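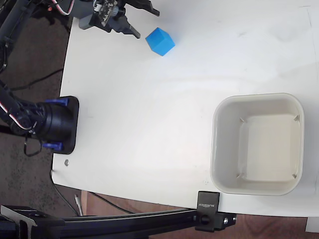 The toy block is one of the oldest and most widely loved playthings in the home, and its simplest form is the plain cube, a solid with six equal square faces, twelve edges and eight corners. Cubes are made in wood, foam, rubber, cloth and many kinds of plastic, and they may be painted, lettered, numbered or left in a single color. Strong colors have long been favored for the nursery and the classroom, partly for cheerfulness and partly for the practical matter of finding the pieces again — a bright blue cube stands out at once on a white tabletop, even one with its share of smudges and scuff marks. When such a cube is turned so that a corner points upward, two of its faces may show as a lighter and a darker blue, an effect that drawing teachers have made good use of in lessons on light and shade.

Sizes and sets

There has never been one agreed size for a toy cube, and families who mix old sets with new ones soon find that their towers come out a little uneven. Blocks with an edge of 2 inches are comfortable for small hands, while smaller ones are more often kept for counting and pattern work. The Fisteo sets, sold in the town of Weltarthorpe, came ten to a box, all in one color, so that a child who wanted a mixed tower had to trade with a friend or a cousin.

The Bitar collection

Arben Nikolaidis, a retired schoolteacher, gathered 700 blocks over the course of his working life and gave them to the Bitar Toy Room in Weltarthorpe, where they went on display on July 6, 2019. The oldest are worn quite round at the corners, and visitors are warmly invited to handle all but two of them. The collection is rearranged by color every September.

See also: Building blocks; Counting cubes; Julley stacking game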